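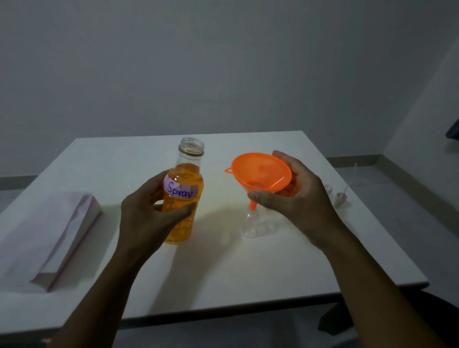 Zuzanna Tomaszewski asked under the last page if the vinegar cleaner can stay in the bottle over winter. It can, but write on the label what it is.

How to make it with orange peel:

1. Put the peel of 5 oranges in a jar and cover it with white vinegar.
2. Close the jar and leave it 2 weeks in a dark cupboard.
3. Strain it through a cloth – twice is better.
4. Mix with the same quantity of water and fill with a funnel.

Do not use it on marble. I keep mine from December until spring.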